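Document Security Inspection: Checklist and Comments
Site: Karnex House, Garkodville
Inspector: Rogelio Dagdag
Inspected: Oct 2, 2018
Scope: storage and release of protective movement schedules

1. Distribution list current
Fail. Two names remain on the list after transfer to other duties in July. Remove both and reissue.

2. Printed copies numbered and signed for
Pass. Register entries match the copies held, up to serial 118.

3. Access rights in the Hollico records system
Partial. Rights are granted by role, but leavers are closed by hand. The Zou office sends its leaver notices by post – delay noted at the last inspection and still open.

4. Briefing room, drinks and personal items
Pass. Papers are to be kept clear of liquids at all times.

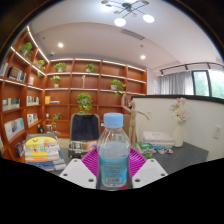 Item 4: clear bottle, light blue cap, turquoise label.

5. Telephones left outside during briefings
Pass. Lockers fitted, keys held at the front desk.

6. Waste paper
Fail. Draft schedules found in the ordinary recycling bin on the second floor. Shred on the day of issue. Bin contents were handed to the duty officer and entered in the log.

7. Forwarding of schedules by email
Partial. Blocked for outside addresses. Internal forwarding is allowed but recorded, and the record is cleared after 1000 entries – too short for a busy month. Extend before the next inspection.
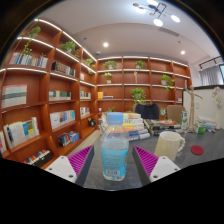

The same limit applies to the print log and should be changed with it.

8. Reporting of suspected leaks
Pass. Staff asked could name the contact officer and knew where the form is kept.

Result: not cleared. Items 1 and 6 to be put right before re-inspection.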